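Back at the small desk

I did not write in this blog since August and two people wrote to ask if I stopped. I did not stop. I was translating a novel for the first time in my life, and it took all the words I had. In the evening there was nothing left, also not for letters to my mother.

Before this I was a translator of useful things. Rental contracts, a cookbook for a school in Letbridge, the website of a ferry company. This work pays on time and I have nothing bad to say about it. But when Savchuk, the small press, asked me for a sample of twelve pages, I sat down the same night and did it before I even read to the end of the email. Later I read the end of the email, where the fee was. I said yes anyway.

The book has 400 pages. It is set in a town called Kesasgate, which the author made up, and everybody in it talks a lot. I had thought that the descriptions would be the difficult part – the weather, the harbor, all those kinds of boats. They were slow but they were not difficult. You look up the boat and then you have the boat. The talking was the difficult part. There is an uncle who says one small word at the end of almost every sentence, and this word can mean "you know" or "right?" or "I am tired of you." I had six different solutions for this word in the first chapter. My editor, Shoaib Baloch, put a circle around each of them and wrote in the margin: "Is this one man?"

I was angry for a whole afternoon. Then I read the uncle out loud in the kitchen and he was, of course, several men.

So I went back and gave him only two of the six, and in many places I gave him nothing and let the sentence be short. I think he is better now. He is a little more rude in my version than in the original, and I wrote to the author about it. She answered that he was modeled on her father's brother and that I could not make him rude enough.

Some things I would like to remember for the next time, if there is a next time. Names of food should be decided early and put in a list. I changed my mind on one soup after page 50 and I was still finding the old soup in the proofs. Also I should not translate after dinner. The pages from after dinner have long sentences with three commas in them and somebody always "seems to" do something.

And I should ask for more money, or for the same money in two parts. I lived the last weeks on the ferry company, who needed their whole timetable again.
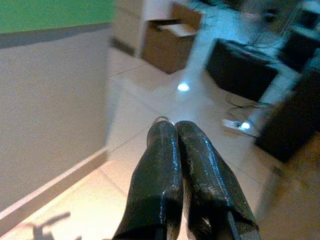 Photo: Tosa

Now it is with the printer and I have a strange free feeling in the mornings. I make coffee, I open the computer and there is no uncle. I started to read again only for pleasure, although I catch myself stopping at a good line of dialogue to think how I would do it. My sister says this will pass. She said the same about my habit of correcting menus, and this was nearly ten years ago.

Some of you asked if my name will be on the cover. It will be on the title page, inside, in the same size as the name of the press. I asked for the cover and they said maybe for the second book. I don't know yet if there is a second book. Shoaib sent me one more novel to look at, a shorter one, with a grandmother in it who speaks mostly in proverbs. I put it on the shelf above the desk and I have read only the first chapter. I already have four versions of the first proverb, and I don't like three of them.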